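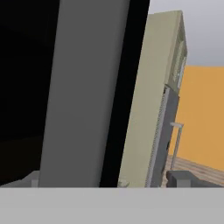 # Küche vom Vormieter übernehmen, wie viel Ablöse ist noch okay?

**Ekrem Gökçe**, 09.09.2019

Hallo zusammen,

ich habe endlich eine Wohnung in Aussicht (Hausverwaltung ist die Prommont, falls jemand Erfahrungen hat, gerne her damit!) und jetzt hänge ich an der Küche fest. Die gehört nämlich der Vormieterin und nicht zur Wohnung. Sie würde sie gerne drinlassen, also Schränke, Kochfeld, Mikrowelle, Kühlschrank, Arbeitsplatte, alles. Dafür will sie Geld, ist ja auch verständlich, bloß finde ich die Summe ziemlich happig. Sie sagt, die Küche sei von Ornel und damals richtig teuer gewesen. Eine Rechnung hat sie aber »gerade nicht zur Hand«.

Mein Problem ist, dass ich überhaupt kein Gefühl dafür habe, was so was gebraucht wert ist. Mein Schwager meint, eine Küche hält 20 Jahre und man rechnet einfach linear runter. Meine Kollegin sagt, sobald die Küche einmal eingebaut ist, ist sie die Hälfte wert, fertig. Und ich sitze dazwischen und will vor allem die Wohnung nicht verlieren, weil ich seit Januar suche und langsam echt keine Lust mehr auf Besichtigungen mit Schlange im Treppenhaus habe.

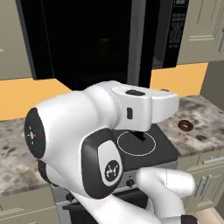

*Kochfeld, die schwarze Mikrowelle hängt unter den Oberschränken.*

Dazu kommt noch: Ich koche gern und viel, und ich weiß nicht, ob mir die Aufteilung überhaupt liegt. Die Mikrowelle genau überm Kochfeld kenne ich so nicht. Zieht da der Dampf rein? Muss man sich die Töpfe kleiner denken? Und diese Marmorplatte sieht toll aus, aber ich bin der Typ, der eine Zitrone halbiert und den Saft dann bis abends liegen lässt ...

Also, was würdet ihr machen? Handeln, so nehmen, oder sagen, sie soll sie bitte ausbauen? Und muss ich die Küche überhaupt nehmen, wenn ich die Wohnung will? So hat sie es nämlich am Telefon ein bisschen klingen lassen.

Danke schon mal und Grüße
Ekrem

---

**Parveen Tanoli**

Hallo Ekrem,

erst mal tief durchatmen, das klingt alles machbar! Ich habe das Spiel schon von beiden Seiten mitgemacht, einmal habe ich eine Küche übernommen und einmal meine eigene an die Nachmieter verkauft (und mich beim zweiten Mal natürlich für total fair gehalten, hihi).

Zum Preis: Die Vormieterin darf sich schon was wünschen, aber nach oben gibt es eine Grenze. Im Wohnungsvermittlungsgesetz steht, dass die Ablöse nicht in einem auffälligen Missverhältnis zum Wert stehen darf. Die Gerichte sehen das meistens so, dass bei mehr als der Hälfte über dem Zeitwert Schluss ist, und was darüber liegt, kann man zurückfordern. Mit Zeitwert ist gemeint, was die Küche jetzt wert ist, so wie sie da eingebaut steht. Der Neupreis von damals ist nur der Anfang der Rechnung. Bin keine Anwältin, beim Mieterverein bekommst du das aber in einer Viertelstunde ordentlich erklärt.

Die Faustregel von deiner Kollegin ist mir zu grob und die von deinem Schwager zu freundlich für die Verkäuferin. Ich rechne Möbel und Geräte immer getrennt. Korpusse und Fronten halten ewig, wenn keiner dagegentritt. Bei den Elektrogeräten gehe ich von 10 Jahren aus, und alles, was älter ist, setze ich mit null an, auch wenn es noch läuft. Da kommt man oft auf deutlich weniger, als man im ersten Schreck denkt.

Und ohne Rechnung würde ich ehrlich gesagt gar nichts unterschreiben. »Nicht zur Hand« ist in Ordnung, dann soll sie halt suchen oder beim Küchenstudio nachfragen, die haben so was meistens noch. Schau auch auf die Typenschilder, beim Kühlschrank klebt es meistens innen an der Seite, beim Kochfeld leider unten drunter. Mit der Nummer findest du das Baujahr im Netz.

Dann mach einen richtigen Rundgang. Ich habe mir damals vorher aufgeschrieben, was ich ausprobieren will, sonst quatscht man sich fest und steht hinterher im Treppenhaus und hat nicht mal den Backofen aufgemacht:

- alle Kochzonen einschalten, auch die kleine hinten
- jede Schublade einmal ganz rausziehen
- unter der Spüle mit der Hand an der Rückwand langfahren (feucht? aufgequollen?)
- Kühlschrankdichtung, am besten mit einem Blatt Papier, das man in der Tür einklemmt
- Sockelleisten abziehen, wenn sie es erlaubt
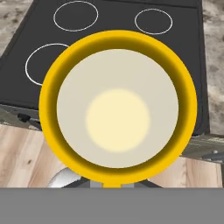
Bring ruhig deine eigene Lieblingspfanne mit zum Termin, das meine ich ernst! Ich hatte ein riesengroßes Trumm von meiner Oma und in meiner ersten übernommenen Küche passte es auf keine einzige Zone, ohne dass daneben alles blockiert war. Ich habe dann drei Jahre lang nacheinander gekocht, erst die Soße, dann die Nudeln. Geht, macht aber keinen Spaß.

Zur Mikrowelle über dem Kochfeld: Es gibt Modelle mit eingebautem Abzug, die sind genau dafür gemacht. Guck nach, ob unten ein Filtergitter sitzt. Wenn da nichts ist, würde ich fragen, wie sie bisher lüftet, und mal mit dem Finger über den Schrank daneben fahren. Klebt es, weißt du Bescheid.

Marmor und Zitrone sind keine Freunde, da hast du recht. Die Säure macht matte Stellen und die kriegst du mit Putzen nicht weg, da muss poliert werden. Großes Brett drunter, Spritzer gleich abwischen, kein Essigreiniger. Rotwein und Kurkuma übrigens auch nicht liegen lassen, frag mich bitte nicht. Lass dir auf jeden Fall sagen, ob die Platte imprägniert wurde und wann zuletzt. Und ob es überhaupt echter Stein ist! Manches sieht nur so aus, dann ist es weniger wert, aber du hast auch weniger Stress damit.
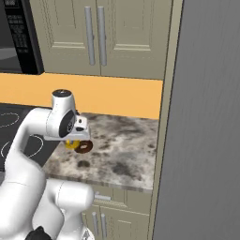 *Marmorarbeitsplatte, samt Donut mit dunklem Schokoring.*

Ach so, und zur Frage, ob du musst: Dass sie dir die Küche anbietet, ist völlig normal. Die Wohnung vergibt aber die Prommont und nicht sie. Ruf da an und frag ganz freundlich, ob die Übernahme irgendeine Rolle spielt. Bei mir kam damals die Antwort, das sei ihnen komplett egal, Hauptsache, zum Einzug ist alles geklärt. Danach war das Handeln plötzlich viel entspannter.

Wenn ihr euch einig seid, macht einen kleinen Kaufvertrag: was genau dabei ist, Preis, bekannte Mängel, Übergabetermin, beide Unterschriften. Ganz wichtig finde ich den Satz, dass der Kauf nur gilt, wenn dein Mietvertrag auch wirklich zustande kommt. Geld erst bei der Übergabe.

Liebe Grüße und viel Glück, schreib mal, wie es ausgegangen ist!
Parveen

---

**Procházka**

Einfach halbes Angebot machen und abwarten. Die muss das Ding sonst selber ausbauen und in der neuen Wohnung passt es eh nicht. Hab für meine am Ende 33 Prozent von dem bezahlt, was der Typ wollte, und der Geschirrspüler läuft immer noch. Marmor würd ich persönlich nicht nehmen, aber Geschmackssache.

---

**Ekrem Gökçe**

Wow, danke euch beiden! Parveen, deine Liste habe ich mir ausgedruckt. Bei der Prommont habe ich eben angerufen, die Dame meinte, die Küche sei Sache zwischen den Mietern und sie wollten nur vorher wissen, ob was drinbleibt. Da ist mir schon mal ein Stein vom Herzen gefallen.

Die Vormieterin sucht jetzt die Rechnung raus und ich darf noch mal zum Anschauen kommen, mit Pfanne. Halbes Angebot traue ich mich glaube ich nicht, Procházka, aber ich rechne die Geräte mal getrennt aus und fange damit an. Weiß zufällig noch jemand, was das Nachimprägnieren von so einer Platte kostet, wenn man es machen lässt?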